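Review: The Lamplighter's Bargain by Raghda Twal

Paranormal romance, paperback and ebook, 300 pages. Book one of the Ledville series.

I picked this up after two disappointing vampire books and wanted something with a bit less biting in it. The Lamplighter's Bargain has no vampires at all. It has a ghost, a bookkeeper, a town that keeps its streetlamps burning through the day, and a contract that was signed in 1437 and has never been properly read by anyone since.

The bookkeeper is Lama. She is 40, divorced and good with numbers, and she comes to Ledville in August to close down the accounts of the old lamp company, Kosuva. The job is supposed to take 13 days. On the second night she finds a man in the records room who says he is the lamplighter and would like to know why his wages have stopped. His name is Nasrallah, he has been dead for a very long time, and he is extremely polite about it.

From there it goes more or less where you would expect. Lama reads the contract to find out whether the company owes him anything. The contract says that the lamps must stay lit until somebody chooses to stay in Ledville for love, and that if the company closes first, everyone bound by it goes out with the lamps. So she has a deadline, and she also has a fiancé of sorts back in the city who rings at bad moments.

The first third is the best part. Twal writes offices well. There is a long chapter in which Lama and Nasrallah go through a ledger together, line by line, and he explains who each person was and what they bought lamp oil for. Very little happens in it and I would have read another two like it. He can turn pages but can't hold a pen, so she writes down everything he says, and by the end of the chapter you can tell she has stopped charging for her time.

The middle sags. There is a rival, a property developer called Woson, who wants the lamp company's land and turns up every few pages to say so. He is given a limp and a cigar and not much else. I also lost track of the rules for the ghost. In chapter six he can't cross running water, and in chapter 14 he is standing on a bridge having an argument. I went back to check whether there was a reason and couldn't find one. It may be saved for the second book, but it reads like a slip.

The romance itself is slow and fairly chaste. They hold hands once, sort of, through a glove. If you want heat you won't get it until very near the end, and even then the door closes. I didn't mind, as the talking is good and the two of them are funny with each other, but it's fair to warn people who buy on the strength of the cover, where he has no shirt on. He wears a coat for the whole book.
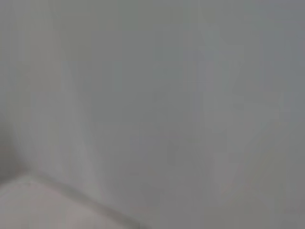
Finn Heitmann disagrees with me about the pace. I lent him my copy and had it back in two days with a note tucked inside the cover, which said that the slow middle was the only part he believed, and that Woson should have been given the first chapter instead of the fourteenth phone call from the fiancé. He also said the bridge scene didn't bother him, as he had forgotten the rule by then.

I'll give him the fiancé. Those phone calls could all go. He is never rude enough to hate or nice enough to miss, and when Lama finally stops answering, it happens between two chapters and is only mentioned afterwards.

The ending is rushed but it works. I won't spoil it beyond saying that the wording of the contract matters, and that the clue is in the ledger chapter if you read the names carefully. I had to turn back and look. The last scene is set at dusk with the lamps and is very nicely done – short, no speeches, and one good joke about back pay.

A word on the editions. The paperback has clear print and decent margins, though the spine creased the first time I opened it flat. In the ebook, the contract at the start of each part is set in a curly typeface that is hard going on a small screen. You can skip these and not lose much until the last one, which you do need.

Four stars out of five. I would have gone higher with fewer phone calls and a firmer hand on the ghost rules. I'll read the next one, and I hope the ledger comes back.

Contact us | Copyright 2022 | Back to top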